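Sofas and Soft Furnishings: Frequently Asked Questions

Siddiqui Furniture Library — Tenant and Member Information

How long may a sofa be kept?
The standard loan period is 90 days. One extension of 40 days may be granted, provided the request is received before the original period ends.

Are cushions included in the loan?
Back and seat cushions form part of the sofa and must be returned with it. Throw pillows are catalogued separately and may be borrowed in any colour, subject to availability.
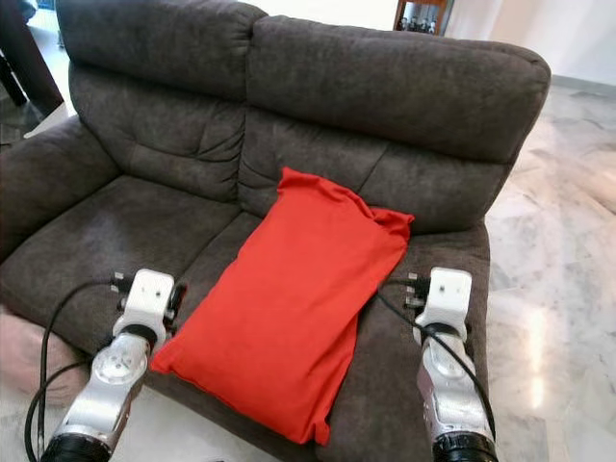 Prepared by Funmilayo Sani, Member Services
Last reviewed: March

How should brushed fabrics be cared for?
Members are asked to vacuum the seats and armrests every fortnight with a soft upholstery attachment. Lighter patches on a dark sofa are often a matter of the nap lying in different directions — a soft brush, drawn one way across the fabric, will usually even them out. Bleach must not be used.

May pillow covers be machine washed?
Cotton covers may be washed in cold water, separately from other colours. Covers without a zipper should be spot cleaned only. Pillows that have become lumpy may be exchanged at the Mumero Street counter.

What charges apply to damage?
Ordinary creasing and wear are not charged. Tears, burns and permanent stains are assessed on return, to a maximum of $70 per item.

Who arranges delivery?
Delivery is arranged by the Library within 5 business days of approval. Members must ensure that doorways and hallways are clear. Collection at the end of a loan is booked through the same office.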